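3. How we read the dust storm records

I should say up front that I came to this data sideways. I was hired at Irnville to look after a weather archive, and I got hooked on Martian dust when somebody handed me a folder of old pressure readings and asked if I could make sense of the gaps. It took me most of a year. So this section is partly a method and partly a list of the things I tripped over on the way.

3.1 What we started with

The full set holds 1,064 Martian days of surface pressure, air temperature and wind speed. We call them sols like everyone else in the field. Of those, 545 had enough readings through the day to be any use for spotting dust. The rest were patchy - a few hours here, a few hours there, sometimes only a single reading at dawn. I tried hard to save the patchy ones. I filled the holes with straight lines, then with curves, then with the average of the sols on either side, and every time the filled sols came out looking calmer than their neighbors. A calm sol that I made up myself is worse than no sol at all in a study about storms, so out they went.

Why does pressure tell you anything about dust? When there's a lot of it in the air, the dust soaks up sunlight and warms the atmosphere higher up, and the daily rise and fall of pressure at the ground gets bigger. You can see that swing in the numbers well before the sky would look all that different to a camera. Temperature helps too, since dusty days tend to be cooler at noon and milder at night. Wind was the one I had the highest hopes for, and it let me down (more on that in 3.3).

3.2 Sorting the sols

We gave each usable sol a dust score built from the pressure swing and the gap between the noon and midnight temperatures. I wanted the score to be something you could work out on the back of an envelope, so there are only two terms and they carry equal weight. My first try had seven. It fit the data beautifully and I couldn't explain a single one of the bumps in it!

The sorting itself was done with Plastura, a small program we wrote for the archive and then kept adding to. It reads one sol at a time, works out the score, and puts the sol in one of three bins: clear, hazy or dusty. The cutoffs between bins were picked by looking at a plot of all the scores and finding the two low spots. I know that sounds loose. We moved each cutoff up and down a little to see what would happen, and the sols that changed bins were nearly all ones I'd have argued over anyway.

To see how far luck alone might carry us, we also shuffled the order of the sols 2,000 times and ran the storm search on each shuffled copy. A storm in our sense is a run of dusty sols with no clear sol in between. The shuffled copies gave plenty of short runs and very few long ones, so anything that lasted longer than the longest shuffled run went on our list. The list stood at a sensible length by May, and I stopped touching the cutoffs after that.
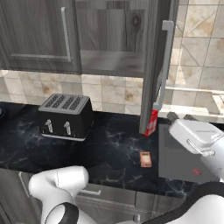
Figure 2. Simulated interior: wall cabinets with one door open, above a tiled backsplash.

3.3 The trouble with wind

I really thought wind would do the heavy lifting here. Dust has to get off the ground somehow, and strong wind seems like the obvious way to do it. But a storm that shows up over one spot may have been lifted a very long way off, and the local wind on the first dusty sol was often quite ordinary. A site sitting in a crater makes it harder again, with air draining down the walls every evening whatever the weather is up to outside.

There was also a plain bookkeeping problem. The wind readings came to us in two batches, one cleaned up by the group at Stondholm and one by the Dvořáček archive, and they didn't treat the very low speeds the same way. One batch set anything below the sensor's floor to zero. The other left those readings blank. If you average the two together without noticing (I did, for weeks) you get a lovely drop in wind speed halfway through the record that has nothing to do with Mars. Once I'd turned all the zeros back into blanks, the drop went away, and so did a whole page of my notes.

So wind isn't part of the dust score. We kept it as a side check, and looked at it only after the list of storms was fixed. Readers who want to try it the other way around will find both versions of the wind record in the archive, the mixed-up one included, with the changed readings flagged sol by sol.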